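Skindach opens gripper comparison room in Clodbridge

Clodbridge, September – Skindach has opened a furnished test room where robot hands and grippers can be compared on ordinary household jobs.

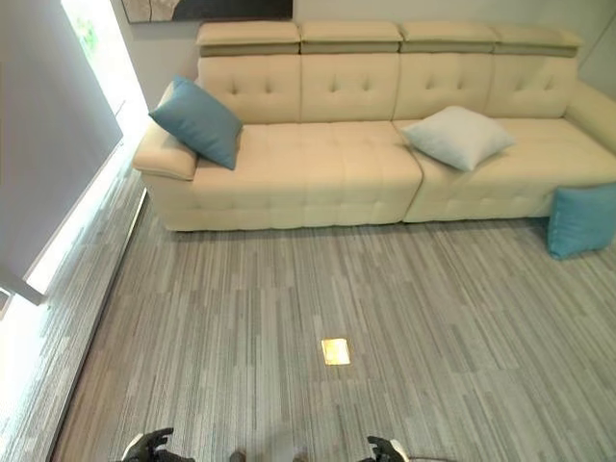
The two black grippers in the Clodbridge test room, with the sofa used for the cushion task.

The room is fitted out as a lounge and is available to manufacturers, research groups and care equipment suppliers who want to see how different hands cope with the same work. The first comparison puts two designs side by side: an articulated hand with separate fingers, and a simpler parallel gripper from Pasichnyk. Both will be run on the same robot, with the same cameras and the same control software, so that only the hand changes between sessions.

Soft furnishings were chosen for the opening round after requests from customers. Cushions fold, slip and change shape when they are gripped, and a hand that manages well with boxes and bottles may drop one straight away. The task is simple to state. The robot picks up a cushion from the floor or the seat, carries it to a marked place on the sofa and lets go without dragging it along. Each hand gets 100 attempts.

In a short trial run before opening, the articulated hand completed 73 of its 100 attempts. Most of the failures came at the point of release, when a finger caught in the cover and pulled the cushion out of place. The parallel gripper has not yet done its full set, and Skindach will not publish a comparison until it has.

Lighting is part of the test. The room has a large window with a roller blind, and sessions are run in daylight as well as under ceiling lights. Strong light from one side can make pale fabric hard for a camera to pick out, and the results will be listed separately for each condition. The striped carpet stays down for all sessions – visiting teams have asked about this, and the answer is that people's homes have patterned floors too.

Teams may bring their own hand, their own controller or both. Hands must fit the standard wrist plate, and drawings of the plate can be sent out before a visit. Cameras may be swapped by arrangement, but a team that changes the camera will have its results shown in a separate table. Skindach staff set up the robot and reset the cushions between attempts.

A booking covers 2 days, with the first normally taken up by fitting and calibration. Visitors receive the video, the joint and force recordings and a plain table of attempts, including the failed ones. Results stay with the visiting team unless it agrees to have them published.

A second room, laid out as a kitchen, is being prepared at the company's Gidham site. It will be used for drawers, cupboard doors and crockery. An opening date will be announced once the fittings are in.

Bookings for the Clodbridge room are open now through the Skindach test office, which also handles requests for the wrist plate drawings and the full task description.

Ends

Notes to editors

Skindach tests robot hands, arms and control systems for use in homes and care settings. It has sites in Clodbridge and Gidham.

Pasichnyk makes parallel grippers for light handling work. It has lent the gripper for the opening comparison and has no part in scoring the results.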